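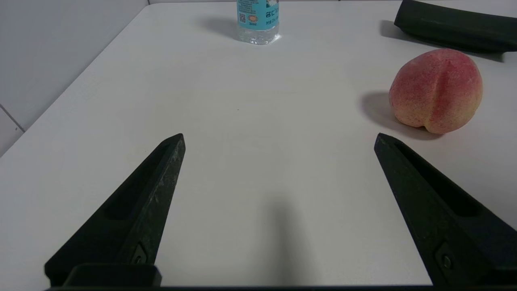
Where we've got to at the Hever site

Hello all, a quick update on what your grant has been paying for since November. The new polytunnel at Hever is up and the benches are in, which took longer than I'd hoped (the ground was like soup for weeks!). We've potted on 2000 lavender plugs from Nivoseck and lost 50 to rot, so I'm pretty pleased with that.

Money

Sayce put their compost prices up, so I've moved £200 across from signage to cover it. Everything else is on budget.

Still to do

The Clelavico watering timers are fitted but I haven't got the far beds running properly yet – the pressure drops off at the end of the line. I'm trying a wider pipe next, and the café garden gets planted once that's sorted.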